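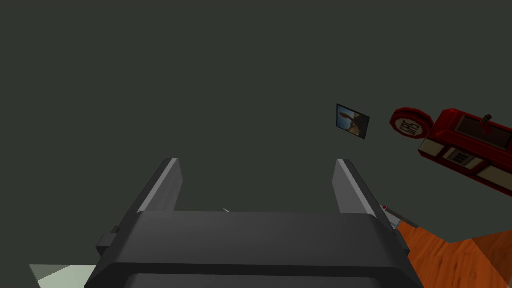
2 min read

So I've been staring at my simulator all week instead of shopping, and I think my wallet is grateful! The plan was to order a gripper by Wednesday. Then Reinaldo Rocha (he's built way more arms than I have) asked me how wide the fingers needed to open, and, um, I had no number for him.

Back into the sim I went. Two flat fingers, wide open, on a body so chunky it hides half of what I'm trying to look at. That's a real budget question, by the way, as a slimmer body costs more and the Zernau quote I got was already $634 before shipping. The Bindon one is cheaper but the lead time is 15 days, and the mounting plate is another $40. Ugh.

And yes, my test room has a red gas pump with what looks like 1985 on the sign. I love it and it stays.

What I've got left to price out: cables, a spare set of fingertips, and a power supply (mine is 7 years old and hums). Kátia says buy the spares first. I'm leaning toward Bindon and waiting it out, but if you've run one on a small arm, leave me a comment before I hit the order button!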